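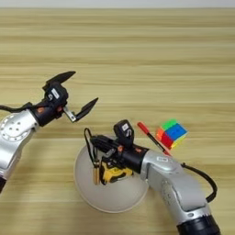 Bergþóra Lauritsen wrote in after my last column to tell me that a table is for eating at, and that if I put everything back where it belongs at the end of each day I'd have a nicer house and fewer opinions. She may be right about the opinions! But I've been chewing on the rest of it for a couple of weeks, and I want to stick up for the stuff on the table.

By stuff I mean the tape measure, the marker, the puzzle cube and the bowl that started out holding fruit and now holds whatever it feels like. Every house I've ever liked being in had some version of that collection out in plain sight. My grandmother's had a tape measure, a deck of cards and a saucer of rubber bands. My brother's has a screwdriver and a harmonica (he can't play it, but he picks it up).

The theory behind the put-it-away school is that each thing has a home. Fine. Where's the home of a tape measure? The toolbox, people say, as though I measure things in the toolbox. I measure things in the living room, at the window, on the floor with my cheek on the rug trying to figure out whether a bookcase will clear the baseboard. When the tape measure lived in the toolbox I used my hands and guessed, and that's how I came to own a Corkell shelf that sticks out into the doorway. I paid $173 for that shelf and I've got a bruise on my hip from it right now.

Same with the marker. A marker in a drawer is a marker you don't use, and then there are four containers of soup in the freezer and one of them is gravy. Leave one out, cap on, and you'll label things. I've labeled everything since January. I labeled the jar of labels.

I did try it the other way, and I want that on the record. I bought the Livero drawer system, the big set with the little gray dividers, after reading a piece by somebody with a very clean kitchen. I spent a whole rainy weekend on it. Each divider had a purpose and I felt wonderful, and inside of a month I couldn't find a pair of scissors without opening six drawers. They're lovely drawers. They have batteries in them now, mostly.

The puzzle cube is harder to defend and I love it the most. It does nothing. I've never solved one (I can get a side, sometimes a side and a bit). But put one on a table and watch what happens when company comes. A teenager who hasn't said a word since the driveway will pick it up. My neighbor, who comes over to complain about the drainage on Kurside, will twist it the whole time and complain a good deal less. You can't get that out of a basket on a high shelf.

And before Bergþóra writes again, yes, there's a limit. I don't want mail on there. Mail is different, mail breeds. Anything with a due date goes on the hook by the door, and anything sticky goes to the sink. A bowl can stay if it's clean. I also clear off a good stretch of wood every evening so there's room for plates and elbows, and it takes me less time than finding the scissors did.

We eat at that table every night, by the way, with the tape measure down at the far end next to the salt. Last week we got into an argument over supper about how wide the old couch was, the one we gave away, and my husband reached over and pulled the tape out to where he swore it ended. I said it was longer. We went back and forth on it until the potatoes were cold, and I still say it was longer.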